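Trirari releases Talpur 3, planning software for two-handed robot work

KORTHORPE, Sat 2 March - Trirari today released Talpur 3, the new version of its open planning toolkit for robots that work with two grippers at once. We're thrilled to get this one out the door!

Talpur takes recordings made with hand-held grippers and turns them into motion plans for a pair of arms. The new version lines up the left and right recordings on a single clock, and it copes much better with cloth, bedding and other things that won't hold their shape.

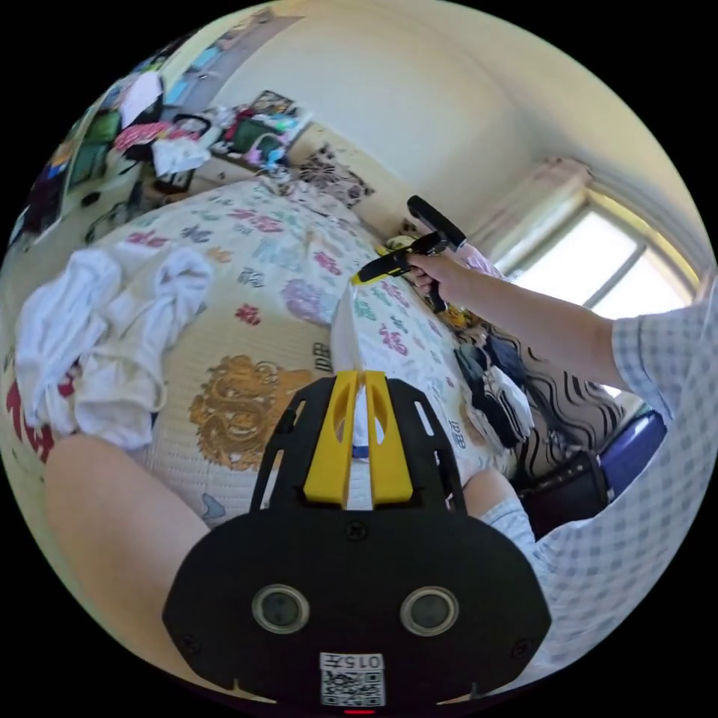

Two hand-held grippers at work over a quilt-covered bed.

The planner was tuned on 2472 recordings from ordinary homes. It now replans every 400 milliseconds - fast enough to follow a fold as it shifts.

Atham, the viewer that ships with Talpur, has been rebuilt too. Users can scrub through both hands side by side and mark bad stretches with a single key.

Talpur 3 is a free download from the Trirari website. Support for mobile bases is planned for November.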